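The Second Arm

The Hundel came in two boxes, and the second box was late. Huw Gwilliam did not mind. He had paid for 180 days of trial, and the paper said the days would begin when both boxes were opened. So he left the second one closed until March.

His job was to review such things for a small magazine in Duvdale. He had reviewed a welding kit, a label printer and a machine for folding letters. He wrote 1,076 words each time, which was the space on the page, and he was proud that the editor never had to cut him.

"What will you make it do?" his sister asked on the telephone.

"Everyone gives it blocks," he said. "I will give it something soft."

The woman from Kendness, who sold the kit, was called Mrs. Dvorak. She was patient and she wore a coat indoors. She explained that the arm learned by being shown. You moved it with your own hands, again and again, and after some time it would try alone.

"How many times?" Huw asked.

"For a block, not many. For a hat – I would like to see it with a hat."

He put the old cap on the table. It was his father's, and for years it had hung on a nail in the hall, where it kept the shape of a head. On the table it lost this shape very fast. 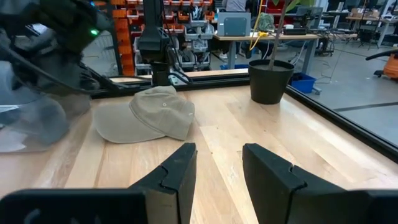 5. What the manual did not say

The manual was good on screws and cables. About cloth it had one line: "Results may vary."

They varied. On the first evening the fingers closed on the brim and lifted it nicely, and Huw clapped his hands like a child. Next they closed on air. Then they pushed the cap slowly to the end of the table and over it, and it was Mrs. Dvorak who bent down and picked it up.

"My husband wore one like this," she said. She turned it in her hands and pressed the top from inside, so that it stood up again. Then she put it back a little closer to the arm.

They worked until the street was dark. When he wrote down the last attempt, the list had come to around 1,000, counting the ones from the weeks before, and he could not say if that was a good number.

At home he began the review. He wrote that the Hundel was solid and the price was too high. He wrote that the support was excellent, and then he looked at the word "support" for a long time, and changed it to "the people."

It was two hundred words too long. He sent it like that.

14 comments · 32 shares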